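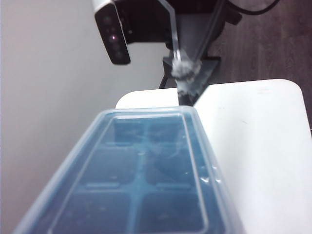 Lids on ice trays: worth it or not?

stulermont_kitchen
I want to ask about freezer trays with a lid. We moved to a smaller apartment in July and the freezer is now only one drawer, so everything has to stand on top of something else. My old trays were open, and the ice always tasted like onions after a week. I bought a blue one with a clear lid. The taste is better, I think. But the lid gets scratches very fast and it holds small specks that I cannot wash away. Do other people have this too? How do you clean it?

porko7
Yes, same with mine. Warm water, a spoon of baking soda, leave it for 2 hours, then a soft brush along the rim. The scratches stay. I don't mind them, it is only a lid.

Zeng_240
I disagree a little with the whole idea. A lid is good for baby food or broth, where you want to keep other smells out. For plain ice I find it a waste of space. I empty the tray into a freezer bag the next morning and the tray goes back in the cupboard. A bag fits in any corner.

stulermont_kitchen
But then you need to remember it every morning! I am not so organized. Also I use the tray for broth half of the time, so maybe I am the baby food case without the baby.

porko7
What is the tray itself made of? The soft ones are easy to empty, but they bend when you carry them full and the water goes on the floor. I put mine on a small cutting board before I fill it.

stulermont_kitchen
Silicone under, hard plastic on top. Seen from the side it looks like this:
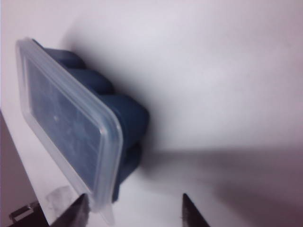
Dark blue body with the rounded bottoms, and the little pull tab on the lid.

Taseck
The tab is the part I would look at when buying. I had one without any tab and needed a butter knife to open it, and after more than 8 months the edge was all broken. Pull slowly and hold the silicone with the other hand.

Zeng_240
Rounded bottoms are nice for pushing the cubes out, I agree with that. For stacking I still prefer a flat one. Mine with round bottoms rolled a little on the frozen peas and I had broth in the whole drawer.

Taseck
If it has a good lid you can stack on top of it, the peas should go above. I think you had them in the wrong order.

Zeng_240
Maybe. The peas were there first.

stulermont_kitchen
Thank you all. I will try the baking soda tonight and put the tray at the bottom of the drawer. If the specks are still there I will write again.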